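The Green at Akix

The order came in from Ledodach in February: 535 bottles of nail polish in one shade, due before the spring windows went up. The shade had a number and no name. The buyer's note said green, but a green a woman could wear to work.

I had mixed color at Akix for 12 years by then. We were a small house in Vostden, two floors over a shoe repair shop, and we made polish and lipstick for stores that put their own labels on them. My name was never on a bottle. I liked that fine. I liked walking past a counter and seeing a coral I had made, sitting there under someone else's gold lettering.

Green was hard. Most people who say they want green want gray with a little green in it. I made the first batch that way, and it looked like pond water on the nail. I added yellow and got a frog. I added blue and got the walls of the clinic where I had my tonsils out. By the end of the first week I had painted and stripped my own nails so many times that the skin around them cracked, and I was sleeping in cotton gloves.

The buyer called every afternoon at four. She never raised her voice. She would ask where we were with the green, and I would tell her, and she would say she would call tomorrow.

My mother had worn one color her whole life. It was a dark rose from a brand called Softić, and she bought it at the pharmacy near the bus station, two bottles at a time in case they stopped making it. They did stop making it, in 2000. She had a bottle and a half left. She thinned what she had and made it last through four weddings and a funeral, and after that she wore nothing on her nails at all. She said she would feel like she was wearing someone else's hands.
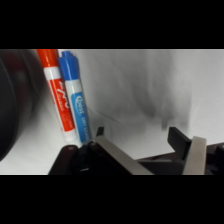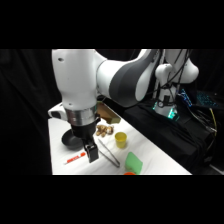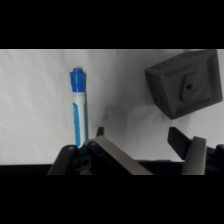
I thought about her a good deal that month. I still had the last bottle. It lived in the door of my refrigerator behind the mustard, and there was only a crust in it, dark as a raisin. One night I took it out and put a little thinner in and rolled it between my palms. I didn't expect anything from it. The crust let go of the glass after a few minutes and a streak of rose ran down the inside.

I painted one nail with it, the ring finger on my left hand. The color had gone brown with age, but the rose was still underneath, and when I moved my hand under the kitchen light it came up warm.

I went back to work the next morning with that nail still on. I set out the green from the day before, the gray one, the pond. Then I put in red. You're not supposed to do that. Red kills green, and any first-year mixer can tell you so. I put in a drop from the end of a glass rod and stirred, and it looked dirtier than before. I put in another. On the third drop it went deep, the way a hedge looks when you are close enough to see between the leaves.

I painted a strip and let it dry. I painted my right hand and let that dry too, and then I went down to the street and looked at it in daylight, next to the shoe repair window, next to a row of brown heels. A woman waiting for her boots asked me where I bought it. I told her it wasn't out yet.

The buyer called at four. I said we had it. She asked me to send a strip by courier, and I did, and she called again the next afternoon at four and said fine. That was all she said about the color. Then she wanted to know about the caps.

We filled the bottles over 2 days. The girls on the filling line wore it home. I had to sign off on the case labels, and there was still no name on them, so I asked Ledodach what they wanted to call it. Someone there wrote back that marketing was handling it. It went out as Garden Party, with a silver cap, and it was gone from the big store on the square before Easter. They ordered more. I had written the formula down by then, three drops and all, and the second batch came out a hair too blue, though I was the only one who minded.

I took a bottle to my mother. She put on her glasses and read the label, front and back, and then held it up to the window for a long time.

"It's green," she said.

I told her there was red in it. I told her how much, and where I got the idea, and I showed her the old bottle, which I had brought along in my coat pocket wrapped in a paper napkin. She unwrapped it and tried the cap. It was stuck again.

"You kept this in with the food?" she said.

Then she moved the newspaper off the table, put her left hand down flat on the oilcloth, and told me to do just the one nail, so she could see.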